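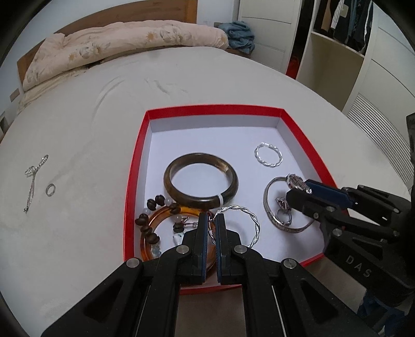
Jewelry Sorter, Part-Time - Drurnbridge

Category: Jobs > Retail & Resale > Part-Time

Grallby buys and resells secondhand jewelry from household clearances. We are looking for one person to sort, check and list pieces two days a week, starting in January.

Most of what we take in arrives mixed together: bangles, beaded bracelets, rings with and without stones, thin chains, single earrings. You will separate each lot, untangle the chains, match pairs where there are any, and write a short listing for each piece. A normal lot is 80 to 96 pieces.

What you will do
- Sort by type, then by material
- Keep any labels with the piece they came on
- Look for loose settings, worn clasps and broken links
- Put beaded items in their own tray - the strings are often old
- Enter everything in the stock sheet before the end of the shift

What we ask for
- Good close-up eyesight, with or without glasses
- Steady hands and patience with small knots
- Clear written English

Experience with jewelry is useful but not required. Training takes 6 shifts and is paid. Some visits to sellers' homes are part of the job, always with a second member of staff.

To apply, send a short letter and the names of two references to Radka Halilović by 8 November 2020. Questions about hours go to Vasilis Janevski at the Drurnbridge office.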